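Ravska Tabletop Soccer Kit for demonstration collection: two months in
Posted Aug 7, 2026 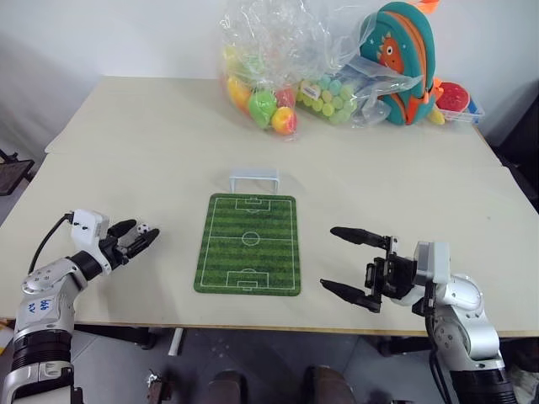

Soylu asked in the comments on the February teaser whether a printed mat and a toy goal were worth paying for when green felt and a bent coat hanger would do the same job. The policy would never know the difference, Soylu wrote, and the money would be better put toward operator hours.

Partly true. We collect bimanual teleoperation data at the Tastavthorpe lab, and most of our task props come from the discount store. I bought the Ravska kit because we needed a placement task with markings that could be named in a language instruction: centre circle, near penalty box, far penalty box, halfway line. Felt has none of those unless you draw them.

What you get: a mat printed as a soccer field, a white plastic goal, a miniature ball, and a card of suggested tasks. The card can go straight in the recycling bin. The tasks on it read as though they were written for children, and none of them specifies a start state or an end condition.

The mat is the good part. The stripes are even, and the lines are wide enough to survive downsampling to the resolution we train at. Ours lay flat after a night under some textbooks. The base grips a smooth tabletop well, although a firm downward press with a closed gripper will shift it by a few millimetres. We treat that as free variation and do not correct it between episodes.

The ball is small, and grasping it is where the operator time goes. With the multi-fingered hand on the left arm, the fingers hide most of it from the head view at the moment of closure, so wrist views do nearly all the work. With the two-finger gripper, long tapered fingers are a poor match for a sphere. A pinch slightly above the equator ejects it toward the operator. Approach low, close slowly, and pause before lifting.

The goal is too light. An arm brushing the crossbar moves it, and a moved goal halfway through an episode makes the success label ambiguous. We now discard those episodes and reset. I'd pay extra for a weighted base.

Over the review period we recorded 200 episodes of one instruction, place the ball in the centre circle, and kept 179. Most of the rejects were rolls after release: the ball came to rest over a line and the annotators disagreed. If you use this kit, write down before the first session whether touching the line counts. We did not, and relabelling took an afternoon. Segmentation was done in Plirix, which handled the short episodes without complaint but has no field for partial success.

Episodes averaged well under a minute, resets included. That is quick for a two-arm setup, and it makes the kit useful for training new operators before they touch anything with a lid or a zipper. I would not build a dataset of 2,000 episodes on it alone. The appearance hardly changes from one to the next, and a policy trained only on this mat will learn green stripes. Mix in other surfaces, and leave the background clutter in place — ours changes with whatever other props are waiting along the wall.

To return to Soylu's point, the ball and goal could be replaced for a few dollars, and I would replace both. I would buy the mat again at full price. Ravska sells it separately, but the listing is under office accessories and does not come up if you search for the kit.

Mat: recommended.
Ball: usable with patient operators.
Goal: tape it down.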